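The Case for Washing Up Badly

My dishwasher came with a booklet that says it will save me 230 hours a year. I would like those hours back, please. I have looked for them in the usual places and they are not in the house.

I bring this up because Whitlock, the town where I have lived long enough to complain about it, has lately gone mad for kitchens. You cannot buy a birdfeeder here without being asked who did your counters. The fashionable answer is Plallico, a showroom out by the highway where the faucets are kept under spotlights and the coffee is free until you ask what anything costs.

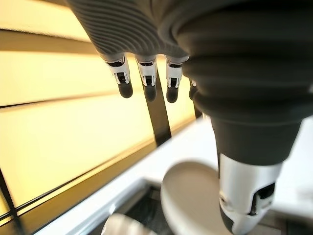
Convenience has always been sold to us by the hour, like parking. The pitch is that a chore is a block of dead time, and if you cut it out, something finer will grow in the hole. I have owned a great many things bought on this theory. I owned a salad spinner with a pull cord. I owned a Desuren bread machine that had 45 settings and made one kind of bread, which was square and tasted of the machine. Makers of such things love a surface with ridges in it, fine dark parallel ones, because ridges say that somebody with a degree was involved. The salad spinner had ridges. It is in the garage, next to the bread machine, and the lettuce is still damp.

What I did with the time saved, as far as I can reconstruct it, was stand in the same kitchen looking at my phone.

Before the dishwasher we had a sink and a rule. Whoever cooked did not wash, and whoever washed got to pick the radio station. It was a bad system. The washer sulked and the cook hovered, pointing out spots. But there is a kind of talk that only happens when two people are facing the same wall with their hands full. My teenager has told me exactly three important things in his life, and all of them were said to a colander. Sit him down across a table and ask how school is going and you will get the weather.

The people who make appliances have never put a price on this, and I don't blame them. You can't put sulking in a booklet.

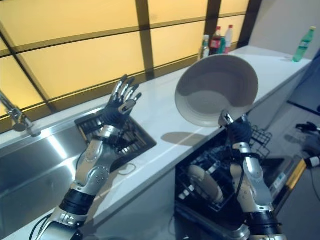
HOME & HABITS

I should be fair to the dishwasher, which has never sulked. It takes the plates, the forks and those tall glasses no human hand has ever fit inside. It does not take the big bowl. No dishwasher I have met takes the big bowl. Every household has one, too wide for the rack and too useful to give away, and so after all that spending there you are at the sink with a sponge, doing by hand the one thing you bought the machine to spare you.

I used to resent the bowl. These days I think of it as the last honest employer in the house. It asks for four minutes, it gives back a clean bowl, and it doesn't need to know my email address.

Compare the Funutden app, which the neighbors swear by. It divides the chores among the family and awards points. One household on our street was running a balance of 180 points owed by a nine-year-old, who had worked out that points were imaginary and gone outside. I would hire that child tomorrow. The parents, meanwhile, were spending their evenings entering data about the trash instead of taking it out.
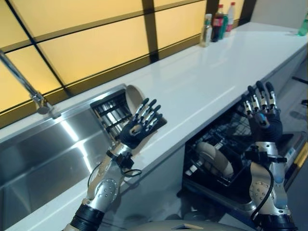

The long white counter, with the dishwasher open beneath it on the right.

None of this is an argument for going back to the washboard. My grandmother had one, and when she finally got an electric washer she hung the board on the porch where she could look at it and feel rich. She knew which jobs were worth keeping and which ones had simply been hurting her back. She kept shelling peas. She kept it up long after frozen ones came to the store, because shelling peas was how she found out what was going on at church.

That seems to me the right way to sort it. Laundry can go to the machine and stay there. I have never had a good conversation over a sock. But I would think hard before handing over the peas, the bowl, or the walk to the mailbox — small dull jobs that leave your mouth free.

Plallico called in June to ask whether I had thought any more about a second dishwasher. A lot of families have two now, the woman said, one for clean and one for dirty, so you never have to put anything away. I asked if either of them would take the big bowl. She said she'd have to check, and I went back to the sink, where it was my turn to pick the station.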